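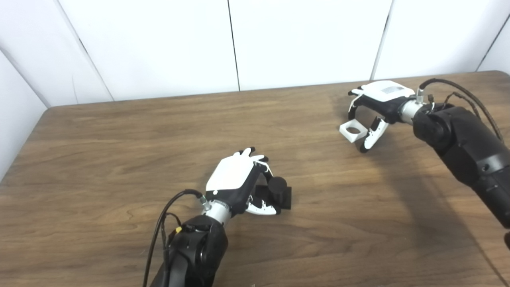
fiction by Tiina Suominen | filed under: Short Stories | 5 comments

THE WATER AT FOMSTEAD

The man from Nondurix set the bottle down on my aunt's counter and turned it so the label faced her.

"Eighteen dollars," he said. "But you'd be selling it, so for you it's less."

My aunt ran the only store in Fomstead and had been offered a lot of things over that counter. Magnets for the knees. A cream made from bees. She picked up the bottle and held it to the window.

"It's water," she said.

"It's Mukeck water."

Mukeck was the spring up behind the old quarry. I had been drinking out of it since I could walk, and so had every dog in the county. I was fifteen that February, and I had a cold.

"What does it do?" my aunt asked.

"What do you need it to do?"

I thought that was a pretty good answer. She didn't. She put the bottle back down with the label facing him.

He had a folder of letters. A woman's hearing had come back. A man had thrown his cane in a lake. My aunt read every one, licking her thumb between pages, while he stood there and looked at the canned peas.

"This lady and this fellow make their g's the same," she said.

"Do they?"

"With the little hook."

He bent over to look. I'll give him this, he looked for a long time, as if it was news to him too. Then he closed the folder and said that people from the same part of the country often wrote alike, having had the same teachers.

"Which part of the country?"

He said it was a big part.

She didn't buy any. But Abdel Rahman, who fixed pumps and had been standing at the back with a box of washers, followed him out to his car and bought a case. I saw it through the window. I told my aunt and she shut the register drawer hard.

Abdel's wife had been sick since the fall. Everybody in town knew it and everybody had brought a casserole. She was up and down. The week after he bought the water she was up. She came into the store on her own feet, in a green coat, and bought flour and a paper of pins.

"You look well," my aunt said.

"It's the water," said Mrs. Rahman, and she gave my aunt a look I couldn't read.

By the end of the month the whole town had it. Somebody's rash went away. Somebody's rash came back, but smaller. The sign at the edge of town said FOMSTEAD, POP. 1,265, and a person with a paintbrush added HOME OF THE MUKECK CURE underneath. My aunt drove past it every morning with her mouth tight. She lost customers over it. Old Pruett, who was 90 and had bought his tobacco from her since she opened, started going clear over to the highway.

"They want it to work," I said to her one night. "What does it hurt?"

"Eighteen dollars," she said.

Mrs. Rahman was down again by the thaw. I carried their groceries over, and she was in the chair by the stove with a blanket on. There was a row of empty bottles on the sill. Abdel was out back, running the pump.

"Your aunt thinks I'm a fool," she said.

I said she didn't, which was a lie, and she let it go by.

"I knew it was water. I've been up to that spring a thousand times. He came in the house with that case on his shoulder, and he hadn't slept since Thanksgiving. So I drank it, and I got up and put my coat on." She moved her feet closer to the stove. "He slept eleven hours."

I told my aunt that too. She was counting the drawer and she didn't stop counting. I still don't know what I think of it. A person can talk herself into a green coat, I suppose, and the man with the folder still got his money.

In the morning there was one bottle of Mukeck water on the shelf behind the register, next to the aspirin. It had no price on it. When I asked where she got it she said to go sweep the step.

---

COMMENTS

marlo_k: The g's! My grandfather sold vitamins door to door and I'm pretty sure he wrote his own letters too.

Dinah P.: I don't buy that the aunt would put it on the shelf. She held out the whole story and then folds over one conversation?

hensley22: @Dinah P. no price on it though. I don't think she's selling it

Dinah P.: Maybe. I'd still like to know who she's saving it for.

wrenfield: Wanted more of Abdel. He hardly gets a line and it's his eighteen dollars.

Contact | © Tiina Suominen, all rights reserved | Back to top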